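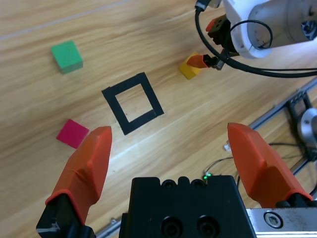 Help Center > Ordering & Artwork > Custom Labels and Stickers

2020-05-29
By Yayra Boateng

Custom labels: your questions answered

How do I order labels from Cloma?

Choose a shape and size on the Labels page, upload your artwork, pick a material and enter a quantity. The price updates as you change the options. You can save a design to your account and come back to it later, but the price isn't held until you check out.

What is the smallest order I can place?

One sheet. The number of labels on a sheet depends on the size you choose, and the product page shows it next to the quantity box. We don't sell part sheets.

Do you sell labels on rolls?

Yes, in the Ngata range only. Rolls hold 600 labels and come on a cardboard core. If you use a label dispenser or applicator, check the core size and the unwind direction in its manual before you order. You can set the unwind direction at checkout. If you leave it blank we wind them face out, right edge first.

Which material should I choose?

Waron is our standard paper. It has an uncoated matte surface and takes pen, pencil and rubber stamps well. Use it for envelopes, jam jars kept in a cupboard, gift tags and dry goods.

Ngata is a white plastic film with a satin finish. It resists water and oil, so it suits soap bottles, lotion and anything kept in a fridge. Ballpoint pen will smear on it. Permanent marker is fine.

Stundar is a clear film. Anything white in your design will print as clear unless you add a white layer, and there is an extra charge for that. Light colors look weak on dark containers without it.

Can I try the materials first?

We sell a sample envelope with two printed labels and one blank in each material. Stick them on the container you plan to use, and leave them for a few days. Glass, cardboard and different plastics all behave differently, and we can't test every container for you.

What file types do you accept?

PDF, PNG, JPG and TIFF. PDF is best for small text. Images should be 300 dpi at the finished size. The upload tool warns you if the resolution is too low, but it won't stop you from ordering.

What is bleed and do I need it?

Bleed is extra background that runs past the cut line. If your color goes all the way to the edge, add 1/8 inch on every side. Keep text and logos at least 1/8 inch inside the cut line as well. Cutting can shift slightly from sheet to sheet, and a thin border close to the edge will show it.

Will the colors match my screen?

Not exactly. Screens use light and we print with ink, so bright greens, oranges and blues usually come out a little duller. Paper also prints softer than film. If the color has to match something you already have, order a single sheet before the full quantity.

Can I have several designs in one order?

Yes. Each sheet can carry a different design at no extra cost. Mixed designs on the same sheet are available in 17 of our sizes, marked "Mix" in the size list. Rolls are one design only.

Can you cut a custom shape?

We added custom shapes in February. Upload your artwork with the cut line on its own layer, named CUT. Avoid sharp inside corners and very thin points. They tend to lift when the backing is peeled. Custom shapes are not available on rolls.

How long does an order take?

Sheets are printed within three working days. Rolls and custom shapes take five. Delivery time is added on top and depends on the service you choose at checkout.

Can I change or cancel my order?

You can cancel from your account page while the status says Received. Once it changes to Printing we can't stop it. To change artwork, cancel and order again.

How should I apply the labels?

Wipe the surface clean and let it dry. Peel the label from a corner, set one edge down and smooth it across with a dry cloth. Apply at room temperature, even if the container will go in the fridge later. The glue needs a day to reach full strength.

Will the labels come off cleanly?

Waron soaks off glass in warm water. Ngata and Stundar are permanent. You can usually peel them from glass, but some glue may stay behind. We also have a removable version of Waron, sold by the sheet.

Can I print on blank sheets at home?

Blank Waron sheets work in most inkjet and laser printers. Free templates are on each product page. Do not put Stundar through a laser printer, as the film can melt. Print a test on plain paper and hold it up against the label sheet to check the position.

My labels arrived damaged or wrong. What now?

Send us your order number and a clear photo of the problem within 14 days. We will reprint or refund the affected sheets. We can't refund spelling mistakes in artwork you uploaded, so please read your proof through before approving it.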